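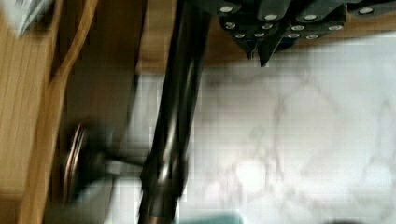
Harkano Residence Services
Workroom and furniture care, thread for residents and staff

1/ The shared workroom on level 2 reopens to residents on February 16, 2019. The following posts set out how the room and its furniture are to be used.

2/ Wood surfaces. Please wipe light brown wood with a soft cloth, following the grain. Do not use scouring pads or glass cleaner. Hot items belong on the mats kept in the drawer by the door.

3/ Metal poles and arms. Glossy black finishes show fingerprints and fine scratches. A dry cloth is sufficient for routine care. Residents are asked not to hang bags or coats from any horizontal arm.

4/ Joints. If a joint on a stand or pole feels loose, stop using the item and report it to the front desk. Please do not tighten it yourself. Omprakash Kashyap handles all furniture repairs in the building.

5/ Moving furniture. Heavy pieces must be lifted by two people. Dragging marks the floor, and the charge for refinishing is set out in section 18 of the residence handbook.

6/ Storage. Personal items may be kept in the lockers in room 241. Anything left on a work surface overnight will be taken to the front desk and held there until the end of the month.

7/ Booking. Residents may reserve the room through the Vallari desk, extension 41. Reservations made before the closure in November have been canceled and should be submitted again.

8/ Supplies. Cloths and mats are provided. Residents who bring their own cleaning products should have them approved at the front desk before use.

9/ Questions about this notice may be directed to Tiago Magalhães, Residence Services. Requests concerning the Katiyar wing should go to that wing's own office.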